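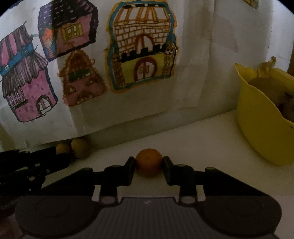 Florence Penner, Equipment Planning Lead, Pullness

29 July 2022

Pullness has agreed its first budget for hand-held grippers, and we're delighted to share the plan! The money covers 18 grippers, spare fingertips and a repair fund, all bought through Stomholm over the coming year.

Small round fruit such as mandarins is where we're starting. It's everyday stuff, it rolls, and it asks a lot of a two-fingered tool, so it helps us work out which pads to order and how many spares to keep.

We compared quotes from five suppliers in June. Each gripper, with its pads, comes in at around £1,290, and that leaves room to replace worn joints without going back for more money.

"I've wanted a proper spares shelf for years," said Sepehr Abbasi, workshop manager. "Now we've got one in the budget, and I'm already measuring up for it!"

The first order goes in next month. Suppliers of pads and linkages are welcome to get in touch with Tyson Friesen in purchasing.

Contact: Pullness Press Office | © 2022 Pullness | Back to top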